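## Relabeling grasp episodes with hindsight goals

These steps follow the Standuvier method as we run it in the Sivholm lab. You need a set of teleoperated episodes, already trimmed, and the labeling script from the Jireš repository. Our set has 2,617 episodes. A smaller one works, but below 100 the held-out scores jump around too much to compare anything.

1. Split the episodes by object layout before you do anything else. If the same layout lands in both halves, the test score means very little.
2. Run the script in `propose` mode. It marks every gripper close and open event and writes one candidate goal per event.
3. Go through the candidates by hand. Keep a goal only if the object is clear of the table at the marked step.

Step 3 takes the longest. For a block, look for a visible gap between its lower edge and the cloth, as with the purple one between the fingertips.

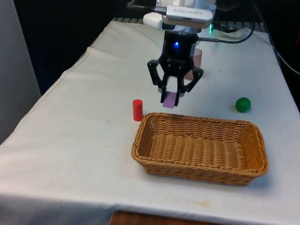

Vol. 2, p. 70

Note that the cup is partly hidden behind the gripper at this step. The script sometimes proposes the hidden object as the goal - reject those and type in the right name. Leave the basket out of the goal text unless the episode ends with something placed in it.

4. Run `relabel` on what you kept. Each episode is copied once per accepted goal and cut at the marked step.
5. Train with the original and relabeled copies mixed evenly. Anitha Kulkarni tried relabeled copies only, and the policy stopped releasing objects.

Evaluate on the held-out layouts with the same seed for both policies. Save the reject list too, as the Bollville comparison script asks for it.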